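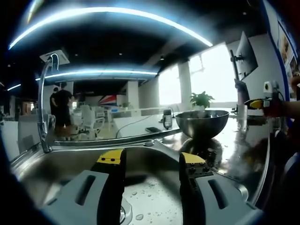

Toledo Community Canning Club – Members' Board

Thread: Cloudy brine in dill pickles, safe or not?
12 replies

brinebucket
Put up a batch of dills last week with the club recipe, and two of the jars have gone cloudy. The seals are tight and the lids are down. The rest of the batch is clear. I used table salt in part of it when I ran out of pickling salt. Is that enough to do it?

northend_jars
Yes. Table salt has anti-caking agents in it and they don't dissolve well. You get a haze, then white stuff settles on the bottom. If the pickles are firm and the lids are sealed I would eat them.

quartsonly
I wouldn't be that quick. Salt haze shows up early. When did yours turn cloudy? If they were clear on day one and turned later, something may be growing in there. Soft pickles, a bad smell or bubbles when you open one, and it all goes in the trash.

brinebucket
They looked clear when I took them out of the canner. I noticed it after 2 days on the shelf.

quartsonly
Then I would toss those two. It's a few dollars of cucumbers.

northend_jars
Disagree. Hot brine can look clear and haze up as it cools. Hard water does the same thing. What water did you use?

brinebucket
Straight from the tap.

lidlifter
Our tap water is hard enough to leave a ring in the kettle. I switched to distilled for brine and haven't had a cloudy jar in 7 batches. Still, I'm with quartsonly on this one. You can't tell hard water from spoilage by looking through glass.

brinebucket
Did you change anything else when you switched?

lidlifter
Yes, I bought a Burnora canner that same month, so take it for what it's worth. Same cucumbers from the same stand, same vinegar.

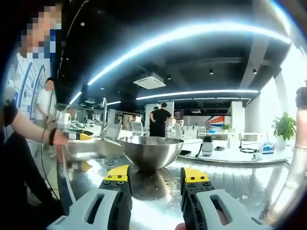 Re: Processing time (split from the thread above)

brinebucket
Tossed both. New question. The club sheet says to process pints 10 minutes, and my Flomavura booklet says 15. Who's right?

quartsonly
Look at the elevation table first, then check whether the booklet means pints or quarts. Start the timer when the water is back to a full boil, and keep the jars covered by an inch or two.

northend_jars
Fifteen gives you softer pickles. I cut the blossom ends off and use a Clodik crisping packet in each jar, which helps some.

lidlifter
I don't bother with the packets. Fresh cucumbers, on ice the night before, and they stay crunchy. But don't mix instructions from two recipes. Pick one tested recipe and follow its vinegar, its jar size and its time.

brinebucket
OK. Going with the club sheet, pickling salt only, distilled water. Is there still a copy in the binder?

quartsonly
Page 211, behind the relish tab. Put it back when you're done, it was missing most of April.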